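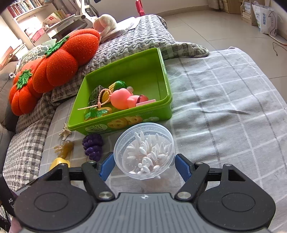
Selon Uwe Janssen, on pose la question à l'envers : une machine sait ranger une chambre depuis longtemps, à condition qu'on lui ait rangé la chambre avant. La formule revient souvent dans les débats sur la robotique domestique, où elle résume assez bien la position des sceptiques.

Rangement robotisé

Le rangement robotisé (parfois tri domestique automatisé) désigne l'ensemble des tâches où une machine saisit des objets courants, les identifie et les remet à une place donnée. Branche de la manipulation robotique. À distinguer du nettoyage des sols, résolu commercialement bien plus tôt, et de la préparation de commandes en entrepôt, dont le rangement reprend pourtant une bonne partie des méthodes.

Définition et limites

Pas de définition unique. Au sens strict : prendre un objet, le déposer dans un contenant, recommencer. Au sens large on y met aussi le pliage du linge, le lave-vaisselle, la mise au propre d'un bureau. Les auteurs de langue française gardent en général le sens strict. Le pliage est traité à part, les textiles posant des problèmes de déformation qui n'ont pas grand chose à voir avec le reste.

La difficulté ne vient pas de la force ni de la vitesse. Un bras d'atelier ordinaire est plus rapide que nécessaire. Elle vient de la variété : objets durs, mous, transparents, emboîtés, posés sur un support qui cède. Un lit est à cet égard une surface nettement plus pénible qu'une table – le tissu plisse, l'objet s'enfonce, la pince accroche le drap.

Historique

Les premiers essais suivis sont ceux du projet Jesen, mené en atelier sur des pièces de visserie et des petits flacons. Bacs fixes, éclairage constant, objets connus d'avance. Résultats bons, et à peu près intransposables à un logement. Le projet Hedis reprend ensuite la même pince dans un appartement meublé : 24 objets, 18 rangés au premier passage, le reste repris à la main. Une seconde série, faite en août sans fermer les volets, donne des chiffres plus faibles, jamais publiés en détail.
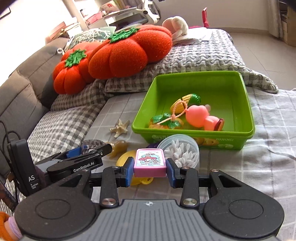 À Bornov, l'approche change. On abandonne la programmation par gestes et on fait apprendre la machine à partir de démonstrations humaines, l'opérateur tenant lui-même une pince à deux doigts. Avantage : pas besoin d'immobiliser un robot complet. Inconvénient, la main humaine corrige sans y penser, et ces corrections passent mal dans les données. Séances de 20 minutes, au-delà la fatigue se voit dans les trajectoires.

Méthodes

Deux familles principales. La planification explicite calcule une prise à partir de la forme de l'objet ; fiable si la forme est connue, fragile sinon. L'apprentissage par démonstration part d'enregistrements et généralise plus ou moins bien. Les systèmes récents combinent les deux, avec des dosages variables d'une équipe à l'autre et rarement documentés.

Le choix des doigts compte autant que le logiciel. Les patins souples tolèrent une erreur de position que des mâchoires métaliques ne pardonnent pas. Ils s'usent plus vite par contre.

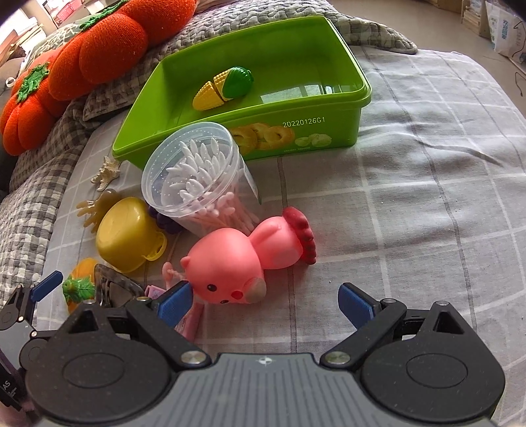
La notion de « rangé » reste le point faible de presque tous les protocoles. On évalue si l'objet est dans le bac, rarement s'il devait y être. Pour l'épi de maïs en jouet au fond du bac vert, aucun doute, c'est un jouet dans une boîte. Pour le pot de cotons-tiges posé juste devant, la réponse dépend du foyer : salle de bains, tiroir, table à langer. Une machine qui met tout dans le même bac obtient pourtant la note maximale dans la plupart des essais. S'ajoute la question du décor, un coussin en forme de citrouille n'étant à ranger que pour certains.

L'indice de Priedītis tente de corriger ce biais. Chaque objet reçoit 2 notes, une pour la prise, une pour la destination, cette dernière étant fixée par l'habitant avant l'essai. Peu utilisé hors du cercle d'origine, le remplissage des fiches étant long.

État actuel

En atelier : oui, pour des séries stables. À domicile : partiellement, sous surveillance, lentement. Les contenants ouverts remplis de petites pièces restent un cas d'échec classique, la moindre inclinaison en renversant une partie. Les sachets souples aussi.

Le coût n'est pas traité ici, voir Robotique de service.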